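In defence of the busy floor

Every renovation article I have read in the past few years gives the same advice about stone. Choose something pale and quiet with as little going on in it as you can afford. Red marble comes up only as a thing to be got rid of. 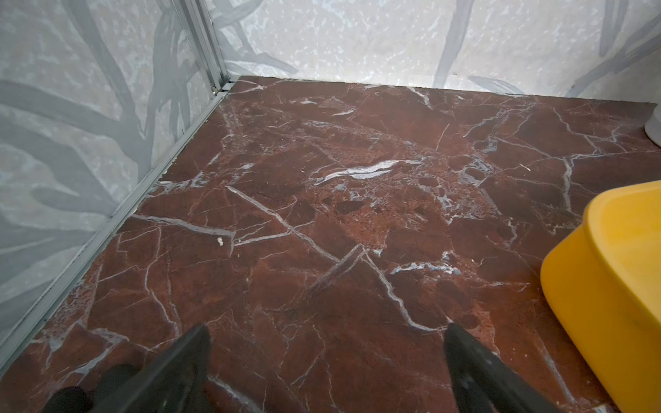

I think the advice is wrong, or at least that it's written by people who don't sweep. I have lived with a dark red floor in our unit in Porville for 11 years and I would put one down again tomorrow. It was there when we bought the place. The agent, who had nothing else bad to say about any part of the building, told us we could have it covered for less than we'd think. We asked for a quote anyway. It came to $2,143 for a grey vinyl plank called Stitance, and that was for the entry and the small back room alone. We spent the money on the hot water system.

The first argument against a veined floor is that it's hard on the eye. For a week or so it is. After that you stop looking at it as a pattern and it becomes the colour of the room. A plain floor never settles like that, in my experience. My sister-in-law Ailsa has plain cream tiles right through her house in Hepburn and she sees every hair on them from the kitchen bench. She mops daily, and she's not a fussy person.

The second argument is that a busy floor hides dirt, and this is put as though it were a moral failing. It does hide some. Dust goes missing among the veins, and a dark crumb can sit in a maroon patch until you stand on it. White bits are a different matter. A speck of plaster or a shred of tissue shows up straight away on dark red, even with white lines running past it, and you bend down and get it. What you're spared is the middle range of household grime, the stuff that makes no difference to anyone between one sweep and the next. I'm happy to be spared it.

Then there is the matter of walls. Received wisdom says that if the floor has a pattern the walls must be plain. The back room has pale grey panels with big soft shapes on them, branches or grass or something of the kind, over a speckled ground that looks a bit like terrazzo. Marion Lennox, who owned the place before us, chose them, and she left a spare panel in the cupboard with a note about which adhesive to use. On paper it's a terrible match for red marble. In the room it's fine. One is pale and cool, the other is dark and warm, and a strip of aluminium runs along the join and keeps them apart. I've come to think that strip does more for the room than any colour scheme would. It's a clean line where two unlike things meet, and it gives the broom something to run along.

I'll grant a few things to the other side. Polished stone shows smears in low sun. It's cold in winter – on 21st June I was wearing two pairs of socks. Drop a glass and you've lost the glass. Lemon juice will mark it, and so will most of the bathroom sprays at the supermarket, so you have to read labels. We had it repolished once, in February, for $900, and it took 3 days with the doors shut.

Against that, I have watched two neighbours replace their floors since we moved in. One of them has done it twice. The old marble went out to the skip in pieces both times I was home to see it, and it made a terrible noise going in. Those slabs had plenty of years left in them. If you have a floor like ours and you don't love it yet, wash it properly, put in a decent edge strip and give it a winter before you ring anybody for a quote.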